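마늘 심은 날

2024년 10월 31일

올해는 마늘을 조금 늦게 심었다. 원래는 중순에 끝낼 생각이었는데 고구마를 캐고 나서 밭이 계속 질어서 손을 못 댔다. 비가 그치고 나흘쯤 두었더니 흙이 겨우 부슬부슬해졌다. 더 미루면 뿌리도 못 내리고 겨울을 맞을 것 같아서 오늘 다 심었다.

고구마 자리는 거름기가 거의 없는 땅이라 퇴비를 넉넉히 넣었다. 작년에 쓰던 퇴비가 반 포대 남아 있었고 새로 두 포대를 더 샀다. 석회는 봄에 뿌렸으니 이번에는 뺐다. 쇠스랑으로 한 번 뒤집고, 돌을 골라내고, 이랑을 다시 올렸다. 고구마를 캘 때 못 보고 지나간 것이 몇 개 나왔는데 전부 쇠스랑에 찍혀서 그날 저녁에 쪄 먹었다.

씨마늘은 파르바네 아사디 씨가 나눠 준 것을 썼다. 옆 구획에서 같이 농사짓는 분인데, 올해 수확한 마늘이 우리 것보다 훨씬 굵었다. 껍질이 붉은 기가 도는 한지형이다. 쪽을 하나씩 떼어서 무른 것과 작은 것은 빼고 심을 것만 세어 보니 108쪽이었다. 작은 쪽은 화분에 모아 심어서 겨울 동안 풋마늘로 잘라 먹을 생각이다.

심는 간격은 한 뼘이 조금 안 되게 잡았다. 작년에는 욕심을 부려서 촘촘하게 심었다가 알이 다 잘았다. 깊이는 손가락 두 마디 정도. 뾰족한 쪽이 위로 가게 놓고 흙을 덮은 다음 손바닥으로 눌렀다. 허리가 아파서 중간에 두 번 쉬었다.

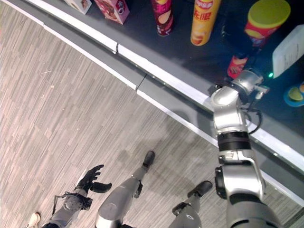
과자 진열된 짙은 회색 카운터

다 심고 나서 볏짚을 덮었다. 비닐을 쓰면 풀 걱정은 덜하지만 봄에 걷어 내는 일이 싫어서 3년째 짚만 쓰고 있다. 바람이 센 곳이라 짚 위에 대나무를 가로로 눌러 놓았다. 12월에 땅이 얼기 시작하면 한 겹 더 덮을 것이다. 작년에는 한 겹으로 버텼다가 서릿발에 마늘이 들려 올라와서 2월에 하나하나 다시 눌러 주어야 했다.

남은 자리에는 양파 모종을 넣었다. 모종은 길텐 종묘에서 샀고, 실처럼 가는 것은 버리고 연필보다 조금 가는 것만 골랐다. 너무 굵은 모종은 봄에 꽃대가 올라온다고 해서 그것도 뺐다. 물을 흠뻑 주고 나니 해가 거의 넘어갔다.

시금치는 3주 전에 뿌린 것이 이제 본잎이 나왔다. 한쪽은 빽빽하고 한쪽은 텅 비었다. 씨를 뿌릴 때 바람이 불었던 탓도 있고 내가 손을 고르게 놀리지 못한 탓도 있다. 빽빽한 쪽을 솎아서 빈 데로 옮겨 볼까 했는데 시금치는 옮기면 잘 안 산다고 해서 그냥 씨를 더 뿌렸다.

들린스 본 씨가 블로그 댓글로 쪽파 종구는 언제 심었느냐고 물어보셨는데, 우리 밭은 9월 초에 넣었고 지금 한창 뽑아 먹고 있다. 지금 심으면 김장에는 못 쓰고 봄에 먹게 된다. 그래도 빈 땅이 있으면 심어 두는 편이 좋다.

남은 일은 호스를 걷어서 창고에 넣는 것, 고춧대를 뽑는 것, 그리고 무를 얼기 전에 뽑는 것이다. 고춧대는 병든 것이 섞여 있어서 퇴비 더미에 넣지 않고 따로 치울 생각이다. 지지대는 41개가 나와야 하는데 작년에도 몇 개가 모자랐다. 호미도 한 자루 안 보인다. 아마 고구마 줄기 더미 밑에 있을 것 같다.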